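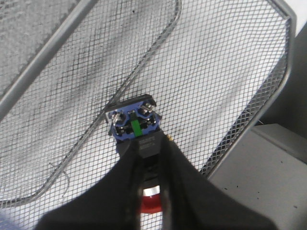
2 min read

Bench log, 04/01/2024. Parts sort for the Okemham control box.

Pulled the red push-button out again before doing anything else. The contact block on it is the blue one with four screw terminals and the green tab up the middle. I had it down in the September list as a different block, so the list was wrong and I have fixed the line. Terminals get checked with the small flat driver before the button goes in a kit. If a screw won't turn freely, put the whole assembly in the Rallis returns box and write the date on the bag.

The mesh tray needs a proper clean. There are black marks on the bottom and I don't want them on new parts. Wiped a corner with alcohol and some of it came off. Will try the degreaser next week.

Bin counts against the Clurkano sheet:
Terminal screws, spare: 1,062 (sheet says 900)
Ferrules: 800
Wire markers: 720

I don't know where the extra screws came from. Probably two bags tipped into one bin. Left the number as counted and put a note on the sheet.

Kits for the box are laid out one set to a blue plastic tray.

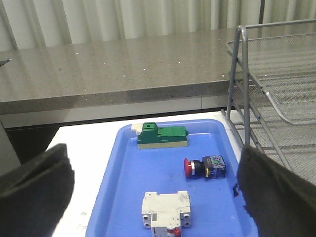 Each set gets the green and beige switch, the emergency stop and the white miniature breaker. Keep them apart in the tray so the button cap doesn't get scratched. Breakers go in with the lever left as it came. Don't test them at this bench, that is done on the Zirklow rig with the cover on.

The beige base on the green switches is easy to mark, so no pliers. Two came out of the last batch with dents and I set them aside for practice wiring.

Still to do:
Order more bags, the small size
New label for the ferrule bin
Check the mounting nuts fit the Okemham panel, the drawing and the panel don't agree on hole size
Ask stores if the September order is closed or still open

Stopped at 4:30. Drivers are back in the second drawer.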